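Gripper Trial FAQ

Mernoveo hand-held gripper, Wasow and Damport fingertip pads

These are the questions that come up most often from people joining the trial or trying to reproduce our numbers. Last edited in July.

What is being compared?

Two sets of fingertip pads, Wasow and Damport, on the same Mernoveo hand-held gripper. The arms, the camera and the controller firmware stay the same for both sets. The trial covers 1,924 grasps, split evenly between the sets, over a fixed list of parts.

Why use a hand-held tool and not the arm?

Speed of setup. A pad change and a camera check take less time on the hand-held tool than homing the arm does. The pad geometry is the same on both, so a pad that slips in the hand will usually slip on the arm as well. The opposite does not hold. Grasps that work by hand still have to be repeated on the arm, where the approach angle is less forgiving.

Which parts are on the list?

There are 20, ranging from flat washers to a molded housing. The list is in the Lại folder with the mass and the narrowest graspable width of each part. Please do not add parts in the middle of a run. Send a request and they will go into the next revision.

What is the Lại folder?

Lại is our logging tool. It writes one folder per session with the video, the width trace and the operator's notes. The name appears in file paths, so keep the diacritics. Stripping them breaks the import script on two of our machines.

Does the work surface matter?

More than we expected. The first sessions were run on a gray rubber mat, and the mat let operators press the pads down under thin parts. On a hard surface the same washers had to be pinched at the edge. All mat sessions have been dropped from the comparison.
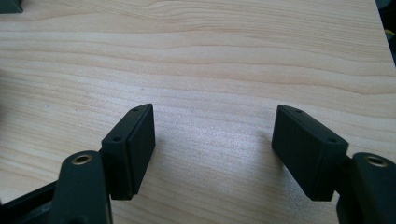

Camera exposure is locked before each session and should not be changed between pad sets. Automatic exposure follows the pads as they move, and the part changes brightness from one picture to the next, which upsets the width estimate. Set exposure with the gripper open over bare table. Dark pads against pale wood give a strong edge, but the reflection on the tabletop between the fingertips washes out the grain there, and a small bright part placed on that patch is easily lost. Lower the exposure until grain shows through the patch, or move the lamp. Moving the lamp is preferred – a low exposure costs detail on the pad faces.

How is the width estimate calibrated?

Close the gripper fully, hold for a moment, open fully, then close on the gauge block. Repeat 6 times. The script rejects the set if the readings spread too far and tells you which cycle was out. A rejected set usually means a loose pad. Check the pad mounting first and the lens second.

Can I leave a pad set mounted between sessions?

Yes, provided calibration is repeated at the start of the next one. Wipe the faces either way. Skin oil changes the result on smooth parts more than the choice of pad does.

What counts as a successful grasp?

The part is lifted clear of the table, held level, turned once and set down without touching the operator's other hand. A part that rotates in the pads but stays held is logged as "slip, retained" and reported separately. A second attempt on the same placement is a new grasp, and the first is logged as a failure.

What frame rate should I use?

60 frames per second. Lower rates are fine for counting successes but miss short slips. Higher rates fill the session disk and have shown us nothing extra so far.

Why do my results differ between morning and afternoon?

Check the blinds. Window light moves across the table during the day and the locked exposure cannot follow it. If the blinds were down, compare the calibration files. Operator fatigue is also possible, and long sessions do show more retained slips toward the end.

Which set is better?

For flat parts, Wasow. For round parts the two are close, and we would not pick one on the present data. Damport pads hold the housing better at shallow angles – the difference is clear by hand but has not been confirmed on the arm. Arm runs start when the fixture is back from machining.

Where do I report a problem?

Put it in the notes field of the session with the grasp number. Notes are read every Thursday. Faults that stop a session should go to the bench channel right away, with the controller log attached.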